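26/11/2022 - bench notes, print corner

Right, the Fako is printing again, sort of. I'm writing this up while the bed cools because last time I left it until February and couldn't read my own handwriting.

The problem was the same one Gijs Hendriks moaned about before he went on leave: the first few layers go down lovely, then somewhere past the first centimetre you get gaps on one side of the part and fat blobs on the other. I blamed the filament. Gijs blamed the room. We were both wrong, I think, or at least mostly wrong (the room really is draughty, so I'll give him half a point).

Started with the easy stuff. New roll of the grey Leone PLA, straight out of the bag, nozzle at 200, fan off for the first layer. Same gaps. Swapped to the end of an old Jirnska roll that's been sitting open on the shelf since goodness knows when, expecting a stringy mess, and got the same gaps plus the stringy mess. So not the filament, then!

Next I pulled the extruder apart. The drive gear was packed with ground plastic, properly packed, I had to pick it out with a needle. Put it back together, felt very pleased with myself, printed the little test tower and... better, but still thin along the left wall. Had a cup of tea and a sulk. 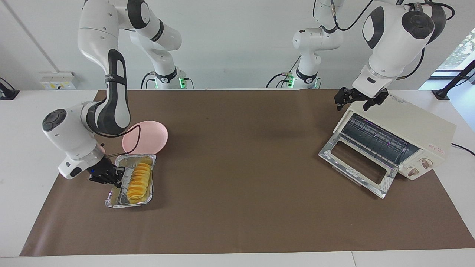
Table / two robot arms / foil tray and toaster oven

What finally did it was the feed tube. There was a slight gap where it meets the hot end, and you could only find it by pushing the tube down with a finger and feeling it give. I trimmed 2 mm off the end with the square cutter (the proper one, in the top drawer, please don't use it on cable ties), pushed it home hard and tightened the fitting while it was warm. Test tower again, and the left wall came out solid all the way up. I did a second one to be sure and that was fine too.

Settings I ended on, for whoever has it next:

Nozzle 200, Leone grey
First layer slow, fan off
Retraction 2 mm - it was set a lot higher and I have no idea who did that. Possibly me.
Infill 23 per cent, which is an odd number but it's what the old profile had and I wasn't in the mood to argue with it

Saved as a new profile called "Fako grey after tube". The old one is still in there, don't delete it yet, I want to try it on the Brarel and see if it misbehaves in the same way. The Brarel has the other sort of fitting so it might not tell us much.

Still not happy with the bed. Front right corner is lower than the rest and I've run out of turn on that screw. I put a sliver of card under the spring for now, which is a bodge, and the card will go soft sooner or later. Needs a longer screw. I had a dig through the tin and there's nothing the right thread, only loads that are nearly right.

Also the spool holder squeaks. Rubbed a bit of candle on it and it squeaks at a different pitch.

To do: longer bed screw, bin the Jirnska or dry it out properly, ask Gijs where he put the spare fittings, run the bracket for the shelf overnight once the screw is sorted.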